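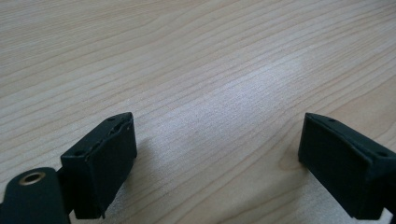
How long should a first battle round be?

Keep it at two minutes, even if the league allows three. A new rapper usually gets tired in the third minute, and the crowd hears it.

I have done small room battles for several years, most of them at the Nunden nights in Bodutum, and I want to explain how I prepare a written round. I am not a famous battler, but I did not forget a line in my last 14 battles, so the method works for me.

Start with the opponent, before you write any rhyme. Watch three of his or her battles with the sound on, and then one with the sound off. The second way shows you habits: where the person looks, when the hands stop moving. Write down everything that you could say to the face of this person and that the audience will understand without research. If an angle needs a long explanation, leave it.

Choose one main angle for each round. My first round against a battler from Abella had five angles, and the judges could not remember one of them.

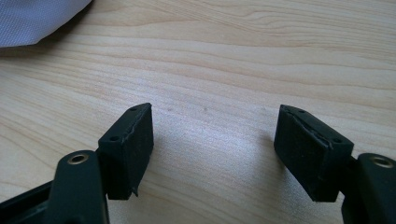
After the angle is chosen, write the ending first. The last four bars must be the strongest ones, and it is easier to build up to them when you already know where you are going. I write 50 bars and keep the best ones – the rest goes into a file for another day. Do not keep a weak bar only for a clever rhyme in it.

Read the whole round without a beat, at speaking speed. In most battles there is no music, so a line which needs a drum to sound good will fall flat. Mark the places where people may react, and practice to stop there. If there is no reaction, you continue after one breath.
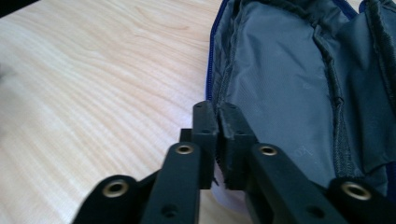
What do I do when I forget a line?

Repeat your last bar slowly, one time, with more force. Often the next line comes back by itself. If it does not, jump to the start of the next block and never say sorry.

For this reason I learn the round in blocks of eight bars and give each block a short name. I say the names in order while I walk or wash dishes. In the last two days I do not change any word.

On the battle day, eat early and speak little. Arrive in time to hear how loud the room is. At Potance the ceiling is low and you can almost whisper, but in Bodutum you need your full chest.
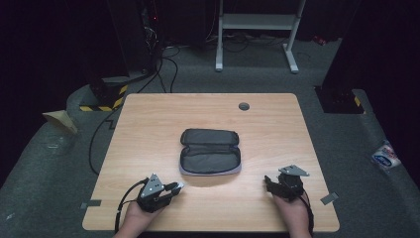
An open zippered pouch on the table

Related
How to write a rebuttal in ten seconds
Breath control for long rounds
Judging a battle: what the scores mean
Nunden open tryouts in September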